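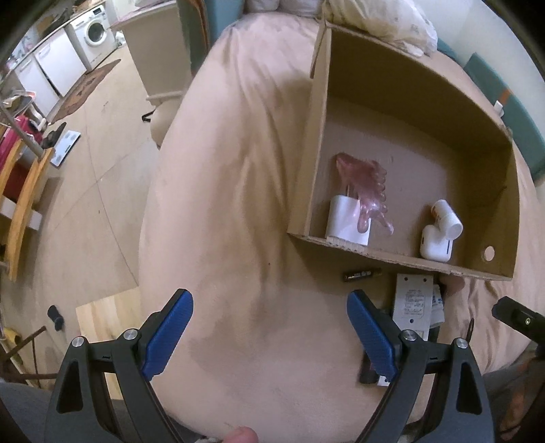

Speaker notes: Sleeping better in a small flat
Saturday, 10am slot
Posted in September by the author of the Garno blog

Right, good morning everyone, come in, sit anywhere. (Wait for the door to stop banging.)

I'm going to talk about bedrooms, and mostly about small ones. I lived for years in a flat in Brumow where the bedroom was so narrow you had to climb in from the foot end, and everything I know about sleep I learned by doing it badly in that room first.

Quick show of hands: who slept well last night? (Pause. Let them laugh.) Okay, and who looked at their phone after lights out? Same here, by the way.

Start with temperature. Most of us sleep too warm. I had a winter duvet on all year because there was nowhere to keep a second one, and every July I'd be lying there with one leg out wondering what was wrong with me. In the end I bought two thin ones that button together. Cold night, both. Warm night, one, and the spare goes flat under the mattress. Tell the story about the buttons coming undone at my sister's, if there's time. If we're running late, skip it.

Next, light. The street lamp outside my window was the bane of my life! I tried the fancy blinds, the Lema ones, and they were lovely but there was a gap down each side you could post a letter through. What worked was a cheap curtain hung much wider than the window and pushed right up against the wall. Hold up the curtain hook here so people at the back can see how small it is.

(Drink some water.)

Noise. I can't do much about your neighbours, sorry. I can tell you that a bookcase full of books against a shared wall took the edge off mine, and that moving the bed to the other wall did more than the bookcase. I'd resisted that for ages, thinking the room was too small to have any other layout. It took me one afternoon and a lot of swearing.

Making the bed. People get very cross about this one, so go gently. I don't make mine first thing. I throw the duvet back and let it air while I have breakfast, and if it stays rumpled until teatime then it stays rumpled. You'll get someone who was brought up on hospital corners. Let them have their say and move on.

Pillows: ask who knows how old theirs is. There's always a groan. Mine had come with me through three house moves before I replaced it, and I'm not proud of that.

Money slide. I spent 200 pounds on the whole room, spread over a year, and most of that was the duvets. Don't read the list out, they can see it.

Last bit, bedtime itself. I set an alarm for going to bed as well as for getting up. It goes off in the kitchen so I have to walk over and stop it, and by then I may as well brush my teeth. Try it for a week.

Questions till eleven, then the Romano lot need the room for their cookery demo, so chairs back against the wall please.

Comments

Was at this one and went home and moved the bed. Back aches, but it's so much quieter on that side.

Where did you get the duvets that button together? I can only find poppers.

Hospital corners person here. I stand by everything I said!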